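Kitchen & Dining > Looking after things > Wooden utensils

Filed under: wood, oiling, spoons, worktops and tables

Is oiling a wooden spoon worth the bother, or is it just something to sell me?

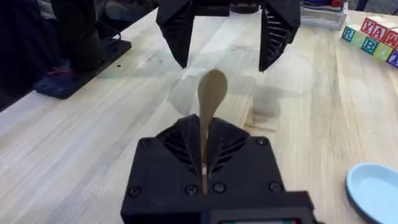 I have one plain wooden spoon that does nearly all the work in my kitchen. Oval bowl, narrow handle, smooth, light brown, a shade darker than the table I eat at. It has never had a drop of oil on it that I know of. My sister-in-law stayed over the new year and was quite shocked by this. According to her a spoon that isn't oiled every month will dry out, split and fill up with germs, and she has left me a link to a tin of something called Trusley spoon butter, which costs more than the spoon did. A lot more.

I've read the page for it twice. It says it "feeds" the wood. Wood is dead. I don't see what it's eating.

So before I spend anything, I'd like to know from people who cook, and who don't have a tin to sell:

Does oil make a spoon last longer, or does it only make it look nice for a week? If it does work, is there any reason I can't use what's in the cupboard? I have sunflower and olive. And is it true that you mustn't put an oiled spoon down on a bare wooden table? Mine is pale wood with a faint stripe to the grain, and she said the spoon would leave marks on it for ever. That seemed an odd thing to say straight after telling me to oil the spoon.

I wash by hand, no dishwasher. The spoon gets used for porridge, onions, sauces, jam in the autumn. No cracks that I can find. It does go a bit furry after a wash sometimes.

Raimonds Dzene

Uriel Quiroga

Your sister-in-law is partly right, and the tin is mostly a tin.

I've made spoons as a hobby for a good while, badly at first, and I've sold a few at the Anden market, so I've had this conversation across a trestle table more times than I'd like. What oil does is slow down how fast water gets in and out of the surface. Wood swells when it takes up water and shrinks when it loses it, and it's going back and forth over and over that opens up cracks, usually starting at the end grain. On a spoon that means the tip of the bowl and the end of the handle. If you oil nothing else, oil those. It won't seal the spoon. Leave an oiled spoon in a pan of soup all afternoon and it will soak up soup.

"Feeding" is sales talk, you're right to snort at it.

How much difference does it make? Less than how you wash and dry it. I've got an unoiled one in my own kitchen that was my first proper attempt, and it's fine, because it gets washed straight away and stood up in a jar with the bowl at the top so the air can get round it. I've also seen nicely oiled spoons ruined in one month by somebody's dishwasher. If you're washing by hand and not leaving it in the bowl overnight, you've already done the larger part of the job.

The furriness is the grain lifting. Normal. Wet the spoon, let it dry right through, rub it down lightly with fine sandpaper (240 is what I use, and I wouldn't go coarser for this), then do it once more. After the second go it mostly stops. This is when I'd oil it if I were going to, while the surface is clean and smooth.

On what to use. Don't use the olive or the sunflower. They don't set hard in any useful time, they sit in the wood and go off, and one day your porridge tastes of old chip pan. People will tell you their gran used olive oil and it was fine. Perhaps it was, in a kitchen where the spoon was in hot food three times a day. I've had spoons brought back to me smelling like a garage.

Plain food-grade mineral oil is cheap and never goes off, but it never sets either, so it washes out and you have to keep doing it. Linseed, the food sort sold as flaxseed oil, does set, only slowly. Put on a thin coat, wipe off all you can, wipe again, and then leave the spoon alone for a few weeks somewhere light. Weeks, I mean it. Most people leave it overnight, find it tacky and decide the oil's no good. Walnut oil behaves in much the same way, but keep off it if anyone eating at your table has a nut allergy. And don't buy the linseed sold for fences and cricket bats, that often has driers in it.

One thing you do need to take seriously is the rags. A cloth soaked in linseed and screwed up in a bin can heat up on its own and catch fire. It sounds like a tall story and it isn't. Lay it out flat outdoors until it's dry and stiff, or soak it in water before it goes out.

As for the table, it depends what's on the table, which you haven't said. If it's got a varnish or lacquer on it, a spoon with a bit of oil on it will do nothing at all, wipe it off. If it's bare wood, or oiled or waxed, then a spoon that's still wet with oil can leave a darker patch, and it'll show more on pale wood. A spoon that has been wiped properly and left to set won't. Put a drop of water on the underside of the table top, or near an edge where you won't care. If it sits up in a bead, there's some sort of finish. If it goes dark and sinks in, there isn't much of one.

Kettle

i never oil mine and they last years. boil them in a pan every so often to get the smell out and leave them on the windowsill in the sun. job done. people made spoons for thousands of years without spoon butter

Pirneo

I'm going to disagree a little with both of the above.

I got fed up with arguing about this at home and bought 5 identical spoons from the same shop. One got nothing, one mineral oil, one flaxseed, one olive, and one went in with a branded butter (not the one you mention, but I'd be surprised if there's much between them, it was mineral oil and beeswax according to the label). Each had a ring of different coloured thread on the handle. They all got used, they all got washed by hand, and we kept it up until we lost interest, which was well over half a year.

What we found, for what it's worth, and I know one kitchen proves nothing:

The bare one went greyer and rougher than the others but didn't crack. The mineral oil one looked lovely every time it was done and looked like the bare one a fortnight later. The butter one the same, perhaps a few days longer. The flaxseed one was the only one that still shed water at the end. The olive one smelled, though not as badly as Uriel makes out. My husband couldn't pick it out with his eyes shut, I could.

None of them split. So on your first point, whether it makes a spoon last longer, I can't say that it does. I can say that one of them stayed smoother. If that's worth some flaxseed oil and a few weeks of waiting, do that. I wouldn't buy the butter again.

Where I'd argue with Kettle is the boiling. I've boiled spoons too, and it does shift an onion smell, but it also raises the grain and it's about the quickest way of giving the wood the swelling and shrinking that Uriel is talking about. Doing it now and then won't kill it. Doing it weekly and then baking it on a sunny sill seems to me to be asking for a crack. Bicarb paste, a rub and a rinse does nearly as well.

On germs, I don't believe anyone who tells you oil keeps them off, and I don't believe the people who say wood kills them all by magic either. Hot water, washing-up liquid, dry it properly. If there's a crack deep enough to hold food, throw the spoon out, oiled or not.

And jam: your spoon will go pink or purple whatever you put on it. We have a separate one for jam.

Comments

Raimonds Dzene: Thanks all. Did the water drop on the table. It beaded, so the dire warning about marks was nonsense, at least for my table. I'm going to sand the spoon and try the flaxseed on the tip and the end of the handle only. I'm not convinced it'll do anything but it's cheap. The tin can stay in the shop.

Uriel Quiroga: Fair enough. Do the whole spoon though, if you've got the cloth out. A half-oiled one goes patchy and you'll blame the oil.

Kettle: still say leave it alone

marrowfat: Surely with five spoons in one house the bare one just got used less because it looked the worst? Or more?

Pirneo: We tried to take turns with them but yes, I expect that happened. As I said, one kitchen.

Raimonds Dzene: Which sandpaper did you use between coats, Pirneo, or none?

Pirneo: None between coats. Once at the start, same 240 as Uriel, it was what was in the shed.

marrowfat: Can confirm about the rags by the way. Ours were in a bucket in the lean-to and by the Friday evening they were hot enough that you could feel it through the handle. No flames but I've never left one screwed up since.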